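Swapping the processor in an old office tower: what matters and what you can skip

By Bartosz Olszewski

Most guides to this job are too long. I have read one that spent 2000 words on wrist straps and one line on the socket, where the damage gets done. I work through retired office machines for a small resale shop in Graltham, and my list is shorter.

Before you start

First, ask whether the swap is worth doing. Sellers will tell you a faster chip makes an old tower feel new. I doubt it. If the machine is slow to boot, look at the drive. If you still want the chip, check the board maker's support list and ignore what the auction listing says about "should fit".

1. Unplug the tower, hold the power button for a few seconds, then lay it on its side with the open side up. Slatted benches are fine for the case, but small screws go straight through the gaps, so keep a dish handy.

2. Find your landmarks. The socket is the square with the metal bracket and a thin lever along one edge. The coin cell is the round silver thing in a holder. 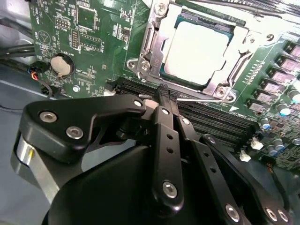

You don't need to pull the battery for a processor swap, whatever the forums say. Leave it alone unless the board refuses to start afterward. Same goes for the small front-panel plugs -- if they aren't in your way, don't touch them.

3. Press the lever down and slightly out, then let it come up slowly. Lift the bracket all the way. If it fights you, stop and look for the catch you missed.

4. Lift the processor straight up by its edges. Don't slide it and don't tilt it. A bent contact in the socket can finish a board, and I have never had much luck with the needle repairs people post online.
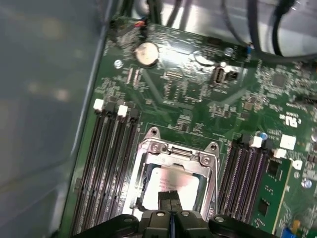
Memory can stay where it is unless it blocks your fingers. People love to reseat everything "while they're in there", and then they have five possible faults in place of one.

5. Match the corner mark on the new chip to the mark on the socket. Set it down flat. It should drop in under its own weight.

6. Close the bracket and bring the lever down. Some resistance is normal on most sockets. Grinding isn't.
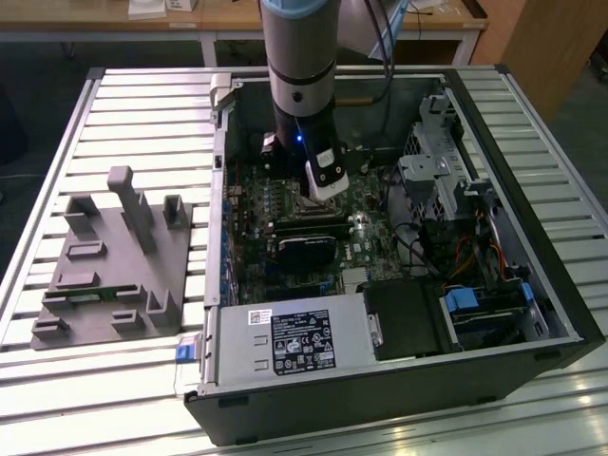
Page last changed: December, 20:00

A reader at Bednarek asked if the graphics card has to come out first. Usually no. Mine stays in its slot unless the cooler is too wide to get past it. The power supply stays put too.

7. Clean off the old paste and put a small dot of new paste in the middle of the chip. I paid 690 for a fancy tube once, in a currency I won't name, and couldn't tell it from the cheap stuff.

8. Refit the cooler, tightening the screws a little at a time in a cross pattern. Plug in the fan. Check that no power wires can reach the blades.

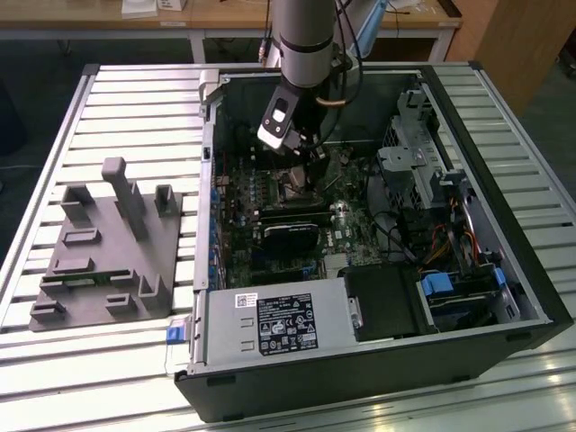 9. Start it with the side panel off and go into the setup screen. Look for the new processor's name and watch the temperature for a few minutes. If it climbs quickly, shut down and redo step 8.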